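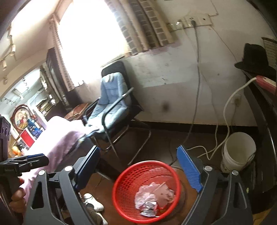
Foto: Müzeyyen Değirmenci

Projektbericht: Was bleibt übrig? Verpackungsmüll in unserer WG

Eigentlich wollte ich für das Seminar etwas über Fahrradwege machen, aber das Thema war schon weg (danke, Iason!). Also Müll. Unsere Dozentin Pauline Treloar hatte vorgeschlagen, dass jede Gruppe im eigenen Haushalt misst, was an Verpackung anfällt, und da wir zu viert in einer ziemlich chaotischen Wohnung in der Bultport-Siedlung hausen, hatte ich Material genug, das könnt ihr mir glauben.

Die Regeln waren schnell gemacht. Im Oktober haben wir 30 Tage lang alles getrennt gesammelt, abends gegen acht gewogen und in eine Tabelle eingetragen. Gewogen wurde mit meiner Küchenwaage von Kulkarni, die leider nur in Schritten von 2 Gramm anzeigt. Für eine einzelne Bonbonfolie ist das natürlich ein Witz, deshalb haben wir die leichten Sachen immer erst gesammelt und dann als Haufen draufgelegt. Gaétan hat zweimal vergessen, die Schüssel abzuziehen, die Werte habe ich rausgeworfen.

Schwierig wurde es schon bei der Frage, was überhaupt Verpackung ist. Die Rolle im Klopapier? Der Kleiderbügel vom Hemd? Sajib Kanagaratnam aus der Nachbargruppe hat alles mitgezählt, was man nicht essen oder anziehen kann, wir waren da strenger und haben uns an die Sortierliste von Clilen gehalten, das ist bei uns der Entsorger. Vergleichen kann man unsere Zahlen deswegen nur bedingt, das ärgert mich im Nachhinein schon ein bisschen.

Und dann Pappe! Ich hätte gewettet, dass Plastik bei uns alles andere schlägt, vom Volumen her stimmt das auch. Aber beim Gewicht lag Papier und Karton mit 47 Prozent klar vorne, und dabei hatten wir in der Zeit kaum Pakete bekommen.

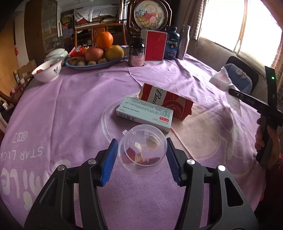

Das meiste kam von Müsli, Tee, Tiefkühlzeug und solchem Kleinkram, an den man beim Einkaufen gar nicht denkt. Folien dagegen wiegen fast nichts und nehmen trotzdem ewig Platz weg, weil sie sich nach dem Zerknüllen wieder auseinanderfalten. Ich habe deshalb in der letzten Woche zusätzlich das Volumen notiert, mit einem alten 8-Liter-Eimer und einem Strich aus Klebeband. Wissenschaftlich ist das nicht, aber man sieht die Tendenz.

Was würde ich anders machen? Auf jeden Fall von Anfang an beides messen, Gewicht und Volumen. Und ich würde vorher mit den anderen Gruppen eine gemeinsame Liste schreiben! Iason meinte außerdem, man müsste die Kassenbons aufheben, dann könnte man ausrechnen, wie viel Verpackung pro Euro anfällt. Fand ich super, nur waren unsere Bons da natürlich längst weg.

Im Anhang findet ihr die Tabelle und die Sortierliste. Die Auswertung der Gruppe Miltness hängt hinten mit dran, falls jemand doch vergleichen will.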